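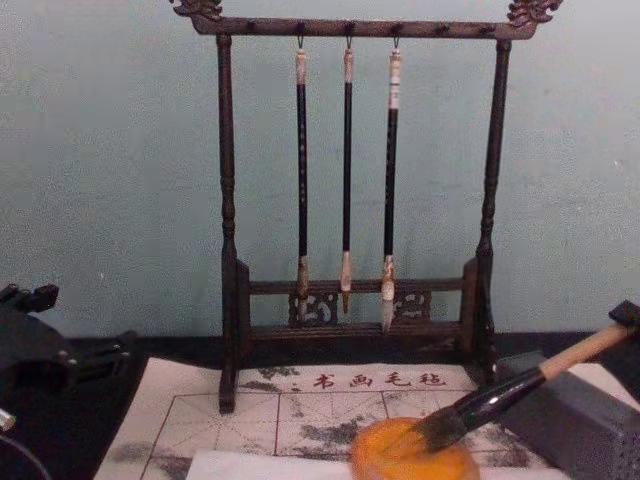 Jodden Survey Finds Small Manufacturers More Hopeful Heading Into Winter

Owners of small manufacturing and workshop businesses are feeling better about the months ahead than they did in the spring, according to the latest Jodden Small Makers Outlook, which was released this morning at 9 a.m. and is now available to anyone who would like to read it.

The outlook index rose 7 points from the spring reading, its first increase in three surveys. Jodden, a regional business research firm, sent its questionnaire to 500 companies with fewer than fifty employees, and we are truly grateful to every owner, bookkeeper and shop manager who sat down at the end of a long day and filled it out.

Much of the improvement came from new orders. Companies that sell mainly to other businesses reported fuller order books than in spring, and many said their customers had started placing larger orders again after a long stretch of buying only what they needed that month. Firms that sell directly to households were more cautious, and quite a few told us they would wait to see how December goes before making any plans for new equipment.

"I have been reading these replies for a good many years now, and I can tell you the comment boxes were a lot more cheerful this time," said Wendy Crabtree, director of surveys at Jodden. "People still have worries, and they were generous enough to write them down for us at some length, but there were owners talking about hiring again and about finally fixing the loading dock, and that was a real pleasure to see."

Hiring plans did pick up, though more slowly than orders. Of the companies surveyed, 164 said they expect to add at least one employee by the end of winter, while 17 expect to cut staff. The rest plan to stay as they are or had not decided when they wrote to us.

Costs remain the most common complaint. Freight and insurance were mentioned most often, followed by rent. Several owners said they had held their prices steady through the summer and did not think they could do so much longer.

The survey was carried out with help from Hivier, which handled the mailing and follow-up calls, and Prevura, which checked the results. Printed copies can be requested from the Jodden front office, and we are always happy to put one in the mail for readers who prefer paper.

Companies that would like to take part in the spring survey are warmly invited to get in touch. The form takes a little patience the first time through, and our staff will gladly go over any of the questions by phone.

Media contact: Wendy Crabtree, Jodden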